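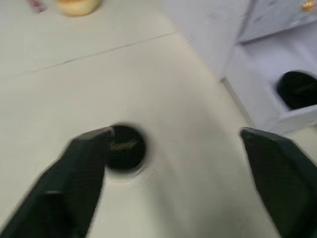

The export town that forgot to shop

Every spring the trade ministry publishes its forecast, and every spring Hatville is held up as proof that factory towns can live on their own spending. I went in February and came away unconvinced.

The case goes like this. Foreign orders fell, wages held, and households picked up the slack. Curnow, the consultancy behind the claim, points to 710 new shops and cafes registered in the district. Registered is a generous word. On the main street I found shutters down at midday, and Curnow's own annex admits that 136 of those businesses had yet to file any takings.

Then there is Jitpraphai, the parts maker that still employs 2,000 people here and sells nearly everything abroad. Take away its payroll and I struggle to see who would be buying the coffee. A town that spends what its exporter pays it is still an export town.

Officials prefer to talk about Grumham, down the coast, where household spending is said to have risen 40 per cent. They are less keen to say from what starting point, or how much of it went on rent and heating. I asked twice. The reply, when it came, was a link to the forecast.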